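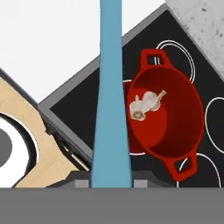

Sim kitchen, wrist view, blue finger over the hob. Garlic in the red pot.

Notebook, gripper comparison, March. Morning entry, started 9.40

Carrying on with the finger comparison in the simulated kitchen. Two candidates left: the Clolletti finger (long, narrow at the tip, widening to the base) and the Teltlow one, shorter and with a blunt pad. Same arm model, same controller, same wrist camera mount for both. Task is still garlic and pot: reach into the pot, take the garlic, lift clear of the rim, hold, put it back down in the pot.

Set each finger up for 40 trials per start pose, with 5 start poses. The poses only differ in yaw of the wrist and how far back the arm begins. Pot pose is jittered a little on each reset. Garlic pose is random inside the pot, so it often ends up leaning on the wall, as in the view at the top, and those are the cases I care about. A garlic head in the middle of the pot floor is easy for either finger and tells us very little.

Clolletti first. The narrow tip gets down between the garlic and the wall without much fuss. Most of the failures are late ones, during the lift, when the head rolls about the contact and slips off. It looks like a friction problem more than a reach problem. Contact patch on the tip is small and the garlic mesh is lumpy, so the contact points jump from one clove to the next between steps. Tried the finer collision mesh for the garlic and the jumping got less, but the step time went up enough that I put the old mesh back for the full run. Should be tried again on the other machine.

Teltlow second. Holds better once it has hold of something. Trouble is getting there. With the garlic against the wall the pad lands on the rim and the pot gets shoved across the cooktop. In 3 trials the pot went far enough that the reset check flagged it. I have counted those as failures and not as void, same as we did with the old pad. If anyone disagrees the raw logs are there and it is one flag in the scoring script.

Camera notes. In the wrist view the long finger runs straight up the middle and covers the left edge of the pot. With the garlic on that side of the pot it is still in view, but there isn't a lot of spare room, and a bit more yaw would put it behind the finger. The policy seems to cope by swinging the wrist late in the approach, and that costs time. Options:

- move the camera sideways on the mount and retrain
- keep the mount, add the fixed overhead view as a second input
- leave it alone and accept the slow approach

I prefer the first. The second means changing the observation size, and then nothing compares with the earlier runs. Also the Stępień mount drawing already has a second set of holes to one side, so the real arm could match it.

One thing on rendering. The burner markings are white rings on black glass, one of them with a thin red ring, and the pot is red too. Wondered if the segmentation was picking up the red ring as part of the pot. Checked a batch of masks by eye and found a few where the mask had a thin sliver outside the pot wall. Small, but it shifts the pot centre estimate towards the ring. Will turn the ring colour to white in one config and see if the approach error changes. Don't change it in the main config, the Grondia people are using that one.

Controller settings, for the record: the run above used the impedance controller with the softer gains. Stiffer gains on Teltlow made the pot shoving worse. On Clolletti I couldn't see a difference except that the tip chatters on the pot floor. Episode limit is 300 steps for both. Teltlow runs out of steps more often, nearly always with the pad sat on the rim.

14.15. Reran the first start pose for Clolletti with tip friction raised one notch. Fewer roll-offs on lift. I don't trust it yet, the value is higher than what we measured on the rubber sample and I would be tuning the sim to flatter the finger. Went back to the measured value and left the raised one in a separate config with a comment.

To do:

- sideways camera offset, new mount file, short training run to check it loads
- white ring config
- finer garlic mesh on the other machine, Clolletti only
- ask Teltlow for the drawing of the slimmer pad
- rename the log folders, two of them have the same prefix and I have opened the wrong one twice

Logs are on the shared drive under the finger names. Start pose four for Teltlow is still running.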